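Werkstattbuch, 24.11.2025

Leimversuche, Fortsetzung. Wer den Anfang sucht: steht im alten Heft, irgendwo hinter dem Kaffeefleck vom März.

Ausgangslage wie gehabt. Der Knochenleim von Strobel riecht, wie Knochenleim riechen muss, und hält ordentlich. Der Hautleim von Brato riecht weniger und kostet mehr. Die Frage, ob er auch besser hält, beschäftigt uns jetzt länger, als der Leim selbst gehalten hat.

Heute frisch angesetzt: 500 g Wasser auf den Hautleim, Perlen vorher abgewogen und dann den Zettel mit dem Gewicht in den Topf fallen lassen. Zettel herausgefischt, Schrift weg. Also zweiter Ansatz, diesmal mit Bleistift notiert und den Zettel an die Wand gepinnt. Der erste Ansatz steht beschriftet mit »ungefähr« im Kühlschrank und wird zum Aufleimen von Klötzchen verbraucht, bei denen es egal ist.

Quellzeit über Nacht, dann ins Wasserbad. Das Thermometer am Leimkocher zeigt konsequent vier Grad zu viel an, was man wissen muss, wenn man es wissen kann. Ich habe es jetzt mit Filzstift auf den Deckel geschrieben. Der Deckel liegt meistens woanders.
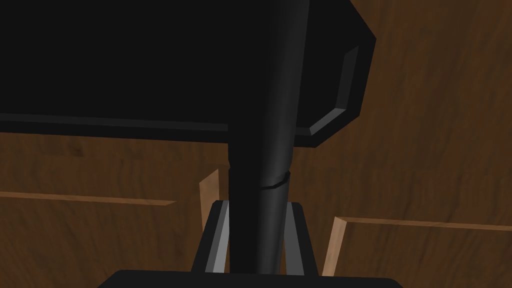
Proben: Buche auf Buche, stumpf, Hirnholz ausgenommen. Flächen mit dem Zahnhobel aufgeraut, die eine Hälfte zusätzlich vorgewärmt. Hier gibt es zum ersten Mal ein Ergebnis, das sich aufzuschreiben lohnt: Bei den kalten Flächen war der Leim schon geliert, bevor die Zwinge saß. Man sieht das als trüben, gummiartigen Rand, der sich mit dem Fingernagel abziehen lässt. Sehr befriedigend, als Verleimung unbrauchbar. Die vorgewärmten Stücke ließen sich sauber anreiben und saßen nach kurzer Zeit so, dass man sie nicht mehr verschieben konnte, auch nicht mit schlechter Laune.

Offene Zeit in der Werkstatt demnach kürzer als im Datenblatt. Im Datenblatt herrscht allerdings auch eine Raumtemperatur, die wir von Oktober an nur vom Hörensagen kennen.

Probe 442 ist beim Einspannen aus der Hand gerutscht und am Boden in der Fuge aufgegangen. Ich trage sie als ausgefallen ein. Als Schlagversuch wäre sie interessant gewesen, den haben wir aber nicht beantragt.

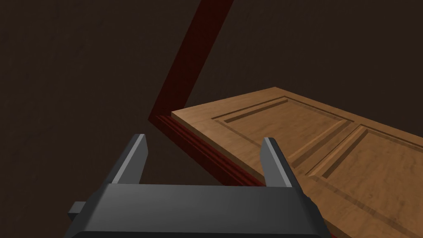
Zum Harnstoff: Mit einer kleinen Zugabe bleibt der Leim spürbar länger flüssig. In der Werkstatt Leneck nehmen sie dafür bis zu 10 Prozent vom Trockengewicht, das kommt mir viel vor. Ich habe deutlich weniger genommen und trotzdem genug Zeit gehabt, die Zulage zu suchen, sie unter der anderen Zulage zu finden und beide einzuwachsen. Ob die Fuge dadurch weicher wird, kann ich noch nicht sagen. Die Stücke bleiben bis zum Bruchversuch liegen, und zwar auf dem Regal über der Hobelbank. Bitte dort liegen lassen. Es handelt sich nicht um Anfeuerholz, obwohl ich die Verwechslung inzwischen nachvollziehen kann.

Nebenbei den Furnierrest vom Projekt Zastance angerieben, alte Methode mit dem Furnierhammer. Eine Blase in der Mitte, natürlich genau im Spiegel. Mit dem warmen Eisen und etwas Feuchtigkeit noch einmal aufgeschmolzen und nachgerieben, danach klang die Stelle beim Klopfen wie der Rest. Das ist der Grund, warum ich bei Furnier ungern auf Weißleim wechseln möchte, und ich schreibe es hierher, damit ich es beim nächsten Mal nicht wieder aus dem Stegreif begründen muss.

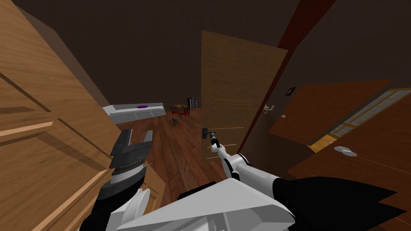

Reinigung: Pinsel in warmem Wasser auswaschen, sofort. Der große Pinsel vom letzten Durchgang lag noch im Becher und ist jetzt ein Hammer. Er weicht seit heute Mittag ein. Den Topf habe ich nur ausgekratzt – die Reste kann man nochmals erwärmen, wenn sie nicht schimmeln, und bisher war das Heft immer schneller voll als der Topf grün.

Offen:
Bruchversuch für die vorgewärmten Proben, getrennt von denen mit Harnstoff.
Knochenleim von Strobel nachbestellen, kleines Gebinde genügt.
Neues Thermometer. Oder einen Deckel, der an einer Schnur hängt.
Zahnhobeleisen schärfen, es reißt inzwischen mehr, als es kratzt.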